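Hurstead Native Plants Forum > Woodland & Restoration > Replanting after logging: oaks first or let the birch come?

mossyboot
We finally got the go-ahead to replant the strip behind Merkgate that was cleared two winters ago, and I am so excited I can hardly sit still! It's a long, thin piece on a north slope, with bramble creeping in from the top and a wet corner at the bottom. The plan so far is 100 oak whips in tree tubes, planted in November. Has anyone here done something similar? I'd love to hear what you would do differently (or the same, that would be nice too).

fernandfog
Congratulations, this is great news! My one worry is going all oak. On our slope the birch seeded itself in so thickly by the third summer that we wished we'd saved our money. Leave half of it alone and see what turns up.

tallgrass_49
I disagree with fernandfog. Birch comes in if there's birch nearby and the deer let it. We waited four years and got bramble, bramble and more bramble. Plant it. But mix it up — hazel and rowan along the edge, alder in the wet corner, oak where the soil is deepest.

mossyboot
Oh, alder! I hadn't thought of alder for the corner at all. There is birch on the far side of the track, maybe close enough? I've got the site map, three nursery lists and a mug of tea going, and I'm redoing the whole plan this evening.
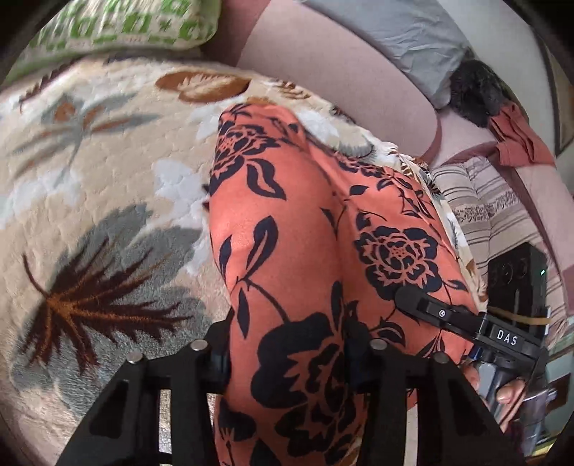
Re: tubes or fencing?

mossyboot
Next question, now that I'm rewriting everything. The Mitico tubes are what our group used last time and we have 50 left over in the shed. Good enough, or should we fence?

tallgrass_49
Fence, if you can possibly pay for it. Tubes blow over, and then you spend every spring walking the slope with a mallet. Ask me how I know.

ghaffari_grove
Tubes! I love a fence as much as anyone, but one fallen branch and the deer are inside having a party. We tubed everything at the Ghaffari plot and lost 10 trees in the first year, mostly to drought. Go back in June and pull the grass away from the bases, it makes such a difference.

fernandfog
Could you fence the wet corner and tube the rest? Alder grows so fast you could take the fence down early and use it again farther up.

tallgrass_49
Okay, that I can live with. Still think the tubes will blow over.

mossyboot
I love this. Fence for the alder, old tubes for the oaks, and the strip nearest the birch left alone for now. I'll post the new plan once the group has looked it over. If anyone has a spare mallet, please bring it!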